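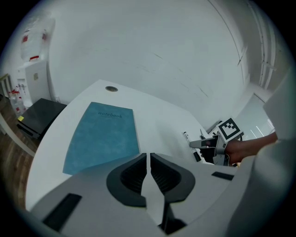

Gomska library's evening writing group will carry on until at least January after the council found the money to keep the heating on past six. The group nearly folded in the summer. Lease row, then a burst pipe, then no key. Regulars bring what they like to write in — a teal notebook with "notebook" printed on the cover does the job as well as anything — and there is no charge, tea included.

Sheyla Pacheco, who runs the sessions, said 13 people came to the last one and she would like more. "We had two in August. Me and Bořivoj." Bořivoj Baláž is writing up his years on the buses, now on chapter nine.

The grant is £1,473 and covers heating and lights only. Printing of the group's yearly booklet still has to be payed for, and local stationer Lozano has offered to do the covers. No word yet on the inside pages.

Next session is tonight, 10/25/24, upstairs, doors at half six. Use the side entrance on Mill Lane, the front will be locked. New members just turn up. Parking is free after six but the top car park is shut for resurfacing untill further notice.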